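Copywriting para comércio eletrónico
Aula 7: a ficha de produto em artigos de cozinha

Leitura prévia: capítulo da sebenta sobre catálogos. Trazer a ficha corrigida da aula anterior.

1. O que a ficha tem de responder

A ficha de produto é lida por quem já chegou ao artigo, quase sempre vindo de uma pesquisa ou de uma newsletter. O leitor quer saber o que é o artigo, para que serve, se cabe na cozinha dele e o que vem na caixa. A primeira frase deve dizer o que o produto é. Na loja Nostico, a ficha da prensa de café Minau abria com três linhas sobre manhãs de inverno e só depois aparecia a palavra "prensa". Na versão revista por Hadiza Effiong, a palavra passou para o início e as manhãs de inverno desapareceram.

2. Ordem da informação

Nome e tipo de artigo. Utilização principal. Capacidade e medidas. Material. Limpeza. Conteúdo da embalagem. Garantia.

A ordem pode mudar com a categoria. Nos eletrodomésticos pequenos, as medidas sobem para segundo lugar, e convém indicar a profundidade com a porta aberta, quando há porta. O comprimento do cabo esquece-se muitas vezes e é motivo frequente de perguntas ao apoio ao cliente.

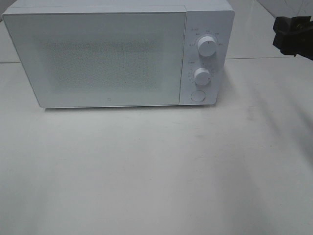 Nos têxteis de cozinha, o material vem antes das medidas. "100% algodão" escreve-se com algarismos e sem espaço, conforme o livro de estilo que usamos na cadeira. Quem preferir outra norma deve mantê-la em todo o trabalho.

3. Comparações e conjuntos

A comparação ajuda quando o segundo termo é conhecido do leitor. "Do tamanho de uma chávena de chá" serve. "Como uma tarde em Lisboa" não diz nada sobre uma chaleira. Kári Fogh, no texto de apoio, admite uma comparação por ficha, desde que não substitua uma medida.

Nos conjuntos para oferta, a lista das peças é obrigatória e fica fora do parágrafo. O conjunto Plurnine, analisado na aula de novembro, falhava neste ponto: os filtros só eram mencionados na legenda e muitos compradores encomendavam-nos à parte.

4. Adjetivos

Cortar "incrível", "único", "perfeito" e "indispensável". Manter os que se podem verificar: baço, dobrável, empilhável, amovível. Se o adjetivo vier do fabricante (caso das panelas Kushnir, anunciadas como "profissionais"), perguntar o que significa antes de o copiar.

5. Exercício

Escolher dois artigos de cozinha de categorias diferentes e escrever uma ficha para cada um, com o máximo de 10 linhas. Juntar a lista das fontes consultadas. Trabalho individual, a entregar em papel até 7 de junho, no início da aula. As fichas sem medidas são devolvidas sem nota.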